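Inventory weight, one month in

I said in November that I would write something about the weight change once I had played with it for a while. I have now put about a month of evenings into it, mostly on my main and a little on the healer, so this is what I think of it so far.

For anyone who doesn't play Zaralitz, the old system was slots. You had 70 slots in your pack and it did not matter what went in them. A feather took one slot and an anvil took one slot. Ore stacked, potions stacked, armor did not. Everybody complained about it but everybody also knew how to work with it, and after a few weeks you stopped thinking about it.

The new system is slots and weight together. You still have the 70 slots, but each item has a weight now, and your strength decides how much you can carry before you slow down. There are two stages. At the first stage you lose your sprint. At the second stage you walk, and you can't use a travel stone until you drop something or put it in storage.

The first thing I noticed is that the numbers were clearly set by somebody who fights and doesn't gather. Weapons are light. A two-handed axe weighs less than a stack of copper ore, and a full stack of ore is only 9 pieces now. Potions weigh almost nothing, so a fighter can carry as many as before. A miner gets maybe half a trip done and has to walk home. I timed my usual loop from Stoston to the lower caves and back. Before the patch I did it once and came home full. Now I do it twice for the same ore, and on the second trip everything in the first cave has respawned, so I fight my way down again.

Some people on the forum said this is fine because it makes ore worth more. The price did go up in the first week. Then it came back down, because the big guilds have storage carts and the weight rule does not apply to a cart. So the only people who really feel the change are the ones who play alone or in twos, and they were not the ones flooding the market to begin with.

Itziar Vallejo, who I play with most, disagrees with me on a good part of this. She plays a scout and hardly carries anything. Her view is that it was silly for a miner to run out of a cave at full speed with a ton of rock, and that she can finally catch people when she is guarding a pass. I can see that. I asked her to do the Stoston loop on her alt one Monday and she did it, and she admitted the second trip was dull, but she still thinks the idea is right and only the numbers are off.

I may be closer to her than I thought when I started writing this. I don't hate weight in games. I played Jorton for years and it had weight from the start, and it worked because the bags mattered. You picked a bag for the job. A miner's sack held a lot of rock and nothing else, and the herb bag was tiny but kept things fresh. When you looked at another player you could tell what they were out doing. 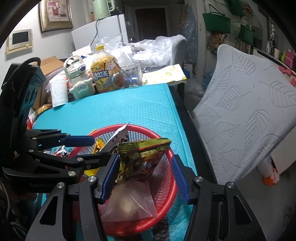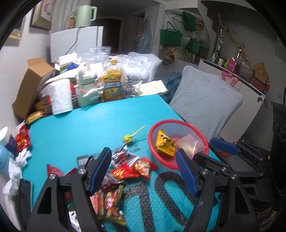

Zaralitz has containers too, but they are only for show. You can buy a basket, a chest or a barrel for your house, and all of them open the same storage window with the same number of slots. I would like the crafted ones to do something out in the world. A mesh basket, even a plain red one like that, could be a gathering basket: carry it in your off hand, lose the shield, and herbs and fish inside it count for half weight. A wooden chest could go on a mule. The models are already in the game. I know that is not the same as the code being there, but it would be a smaller job than making it all from nothing.

It would also give the crafters something to sell. Weaving has been close to dead since the cloth armor change, and I can name only two people on our server who still level it. If a weaver could make a better basket, with a bit more room or a bit more weight off, the gatherers would buy it and it would wear out and they would buy another one. Right now the weavers make curtains.

The second thing is the slow walk. I don't mind losing sprint at the first stage. You picked up too much, so you jog. The second stage is bad because of how it works with loot. If you kill a boss and the drop goes straight into your pack, you can go from normal to walking in one second without having touched anything. Aitana Bermúdez had this happen in the flooded temple with the exit timer running. She got the statue piece, which weighs 13, and could not make it to the door in time. She dropped her spare armor to get moving again and it was gone when the instance closed. She wrote a ticket and was told it works as intended.

I think there are two easy fixes for that. Either boss loot should sit in a separate window until you leave, or quest items should weigh nothing. Most games I have played do the second one. The statue piece can't be sold or traded or used in a fight, so I don't see what anyone gains by making it heavy.

Third, the display. The pack window shows your total weight as a bar with no number on it. If you want the number you have to hover over the bar, and if you have the pack open next to the trade window the hover text is behind it. You also can't sort by weight. You can sort by name, by type, by value and by date picked up, so the sort menu is there and it would only need one more line. I use the Kovačević add-on for this at the moment, which puts the number in the corner and colors the heavy items, and I'd suggest it to anyone who gathers. It has broken once since the patch and was fixed the next day.

What has gotten better: fewer people run bots through the caves. I used to see the same three or four characters in there at every hour, following the same path, and now I see one at most. I guess the bots got stuck walking and whoever runs them has not bothered to update. It may not last but the caves are quieter for now. Strength is also worth something on a caster for the first time. I moved some points on the healer and I don't regret it, she can carry her own reagents and a spare staff and still sprint.

The travel stone rule is okay too. I was against it at first, but it does mean that a loaded player has to come home by road, and there has been some actual fighting on the Stoston road because of that. I lost a load of silver there last week. It was annoying but it was fair, they were waiting at the bridge and I went over the bridge.

So if I had to rank what I want changed, it would be the quest items first, because that one is costing people gear. Then the stack size for ore. I would put it back where it was and leave the weight alone for a patch, and see what the market does. Then the sort option. The baskets are more of a wish and I don't expect to see them this year.

I have posted a shorter version of this in the suggestions section. If you play and you agree with the quest item part, please reply over there, the developers do read that section and I don't think they read this blog. If you disagree you can tell me in the comments here. I would like to hear from somebody who plays a pure fisher, because I haven't touched fishing since the patch and I don't know what a full day's catch weighs now. Somebody told me the big eels are heavier than plate armor and I have not been able to check.

Next time I will probably write about the new housing plots, if I get one. The last time I looked I was still in line.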